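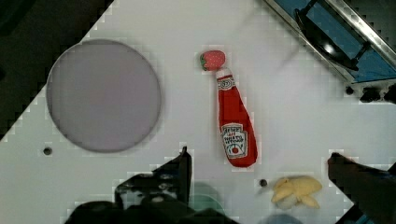 Most of running a toy library is washing and bookkeeping, she says, and anyone who wants to start one should find out first whether they can stand both.

She opened hers nine years ago in Hitarwood, in two rooms over a hardware store. It now lends from a former bank branch on Skasden Street, where the rent is $700 a month and the vault holds the train sets. Families pay by the year and take home up to four toys for three weeks. Last year the library made 2,122 loans.

"People think it's a charity, and it isn't one," she says. "It's a library with a fee. If you can't pay the fee we work something out, but most people can pay it and would like to. They're tired of buying things that get used for nine days."

The idea came from her own garage. Her two boys had outgrown everything in it, and she tried to sell the lot at a yard sale. She made $38 and carried most of it back inside. A neighbor asked to borrow the marble run for a visiting nephew and kept it a month. Then the neighbor's sister asked for it.

"I wrote it down on the back of an envelope so I'd know who had it. That was the catalog."

The catalog these days is a program called Poojary, which was made for tool rental yards. It asks for the engine hours on every item when it is checked back in, and she types a zero each time. She has looked at software meant for toy libraries and found that it cost more and did less. Poojary prints a label, keeps a waiting list and sends a reminder two days before something is due.

Late fees were dropped in the third year. She had expected returns to get slower, and for a few weeks they did. After that they were the same as before. Parents had been staying away with overdue toys so as not to face the fine, she says, and some never came back at all.

Missing pieces are the larger problem. Every puzzle is put together at the counter when it comes in, unless it has more than a hundred pieces, in which case it is weighed on a postal scale. The correct weight is written inside the lid. A puzzle that comes up light goes on a shelf for a month, and the piece often turns up in the next return from the same house.

Soft toys took her longest to settle on. For the first four years she refused them. Hard plastic can be wiped down in a minute, and a stuffed animal has to go through the machine and dry all the way through. "And children get attached. You lend a kid a bear for three weeks and then you want it back? I couldn't do it."

She changed her mind when a preschool teacher asked for play food that was quiet. Soft food and kitchen things now go out in mesh bags and come back in the same bags, which go straight into the wash. She still doesn't lend bears.

She buys little that is new. Much of the stock comes from families moving away, and some from Zutden, a wholesaler that sells her returned goods with damaged boxes. She turns down anything with a battery door that doesn't screw shut.

Asked what goes out most, she answers right away: the balance bikes, from April until school starts, and after that the wooden railway. The dollhouse has hardly left the building. It doesn't fit in most cars.

She plans to open until 7 p.m. one evening a week beginning in January, for parents who can't get there during the day. The washing will be done in the morning, as it is now.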